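4.2 Does the wrist view explain the gain?

The headline result of the Elton policy is a success rate on tool-roll packing that beats the Nineck baseline by a wide margin when both are trained on the same 400 demonstrations. Tang's earlier report credits the wrist camera for most of this. We are less sure. The two policies also differ in action chunk length and in how demonstrations were filtered, and neither factor was held fixed.

We therefore retrained both on the 200 demonstrations that passed both filters, with chunk length matched, and ran 107 trials per policy on the Zedbridge bench. The gap shrank. It did not vanish, but what remains falls within the spread we see between training seeds, and we had only 3 seeds.

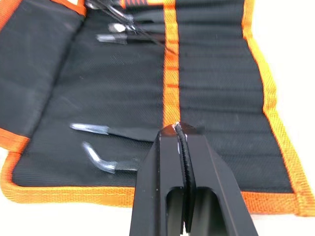 Figure 3. Wrist-camera view of the open tool roll, with the gripper's left finger overlapping the handles of two hand tools.

A second doubt concerns what the policy can see at the moment that matters. Once the fingers are down among the handles, they hide part of the very thing to be grasped -- and a black handle on black fabric gives little contrast to begin with. If the wrist view were doing the work claimed for it, masking it late in the approach should hurt. In our runs it hardly did. Masking it early hurt a great deal, which suggests that the camera helps with choosing a tool and says little about the grasp itself.

Mak, which adds a depth channel, was reported to fix this. We could not reproduce that result from the released weights (Chin-lung Tang, personal communication, reports the same difficulty), and we leave it out of Table 2.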